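Cómo ordeno los cables y las cajitas que se me acumulan en la mesa

Llevo desde agosto con la misma manía: no cerrar el día hasta que la mesa quede despejada. Empecé porque un viernes perdí casi una hora buscando un cable blanco finito que estaba, por supuesto, dentro de una cajita que yo misma había guardado dentro de otra cajita. Así que os cuento mi sistema, que es bastante casero y se hace en una tarde tonta con la radio puesta.

Lo que necesitas

Una tela para la mesa, una bandeja con algo de borde, unas cuantas cajitas de cartón de las que ya tienes por casa, bridas de velcro (yo uso las de Brutero, el paquete de 200, que me va a durar hasta la jubilación) y un rotulador. Nada más. Si te apetece comprar cajas monísimas, adelante, pero espérate al final, que luego sobran la mitad.

Paso 1. Poner la tela

Parece una tontería y es lo que más me cambió la vida. Sobre la madera desnuda las piezas pequeñas ruedan y se van al suelo; sobre tela se quedan donde las dejas. La mía es de hojas y flores, comprada en Bunting por 18 euros. Eso sí, os aviso: un tornillito oscuro encima de un estampado puede desaparecer delante de tus narices. Si trabajas con cosas muy menudas, mejor una lisa. Yo sigo con la mía porque me alegra las mañanas (y porque ya la tengo cortada a medida, todo hay que decirlo).

Plánchala antes. La primera vez no lo hice y la bandeja me bailaba encima de una arruga toda la tarde.

Paso 2. Vaciarlo todo de golpe

Cajones, estuches, el bolsillo de la mochila, todo al centro de la mesa. La primera vez me salieron 52 cables. ¡Cincuenta y dos! Y de esos sabía para qué servían menos de la mitad. Los que no reconozcas apártalos en una bolsa con la fecha; si en tres meses no la has abierto, al punto limpio.

Paso 3. Un cable, una cajita

Aquí está el truco, que me lo enseñó Itsuki Ebihara en un taller de orden que hizo en Jinen: enrollas el cable en ocho entre el pulgar y el meñique, le pones la brida y lo metes en la caja del aparato al que pertenece. Sin mezclar. Si la caja tiene tapa de solapa, mete primero la punta gruesa y deja el enchufe arriba, y así lo reconoces sin sacarlo todo.

Yo antes los enrollaba apretadísimos alrededor de la mano y acababan pelados por la punta. En ocho no se retuercen y salen de un tirón.

Paso 4. La bandeja, siempre en el mismo lado

La bandeja es para lo que estás usando hoy y nada más. La pongo a la derecha porque soy diestra; si eres zurda, al revés. Al acabar, lo que haya dentro vuelve a su cajita y la bandeja queda vacía para el día siguiente. Si una cosa lleva una semana viviendo en la bandeja es que le falta sitio propio, búscaselo.

Una cajita con su cable y la bandeja a la derecha, sobre la tela:

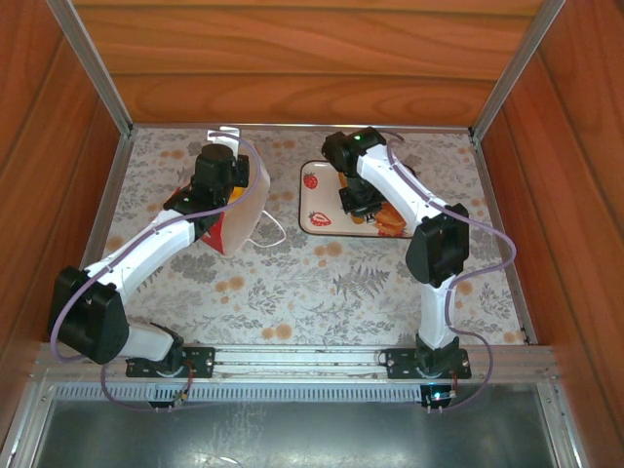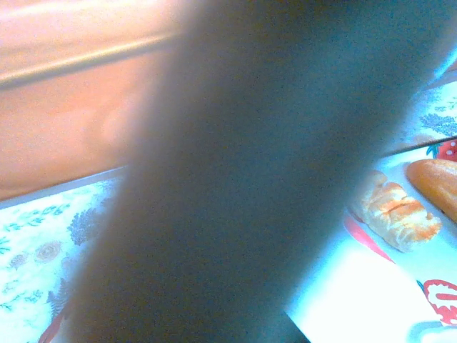
Paso 5. Etiquetar

Rotulador en el lateral corto, nunca en la tapa, que luego las apilas y no ves nada. Escribo el aparato y ya está: «lámpara», «altavoz», «cámara vieja». Probé unas etiquetas adhesivas de Grimunance y se me despegaban todas con el calor, así que volví al rotulador de toda la vida.

Para terminar, las cajas van de pie en el cajón, como libros. Las que más uso, delante. Y cada vez que entra un cable nuevo en casa, brida y cajita antes de cenar.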